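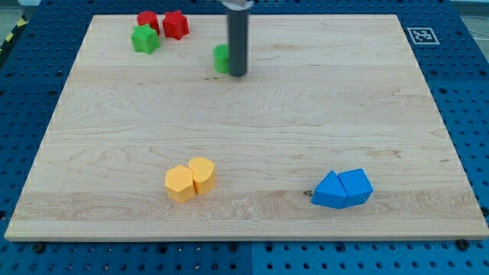 Blocks, again

Quick one, kettle's on. The shape blocks are out again and I've stopped pretending I'll put them away before tea. Stars are still my favourite. Green star, red star, and they always seem to end up huddled together in a corner. The yellow hexagon is the one I reach for when I'm on the phone. Nice flat top, good to fiddle with.

Been meaning to say something about the board. Pale, lovely wavy grain, one little dark knot low down that I've got very fond of. Paid 12 pounds for it at the Nullamach sale in November and carried it home on the bus, which I do not recomend. Would buy another tomorow.

Still want to sort the whole lot by colour. Or by shape? Went by colour last time and it looked smart for an afternoon. Shape is better for finding things, colour is better for looking at. Can't decide.

Next job is a proper box with a lid. Ferri do one but it's too shallow, the other place only had them in grey. Right, kettle. More at the weekend if I get a minute.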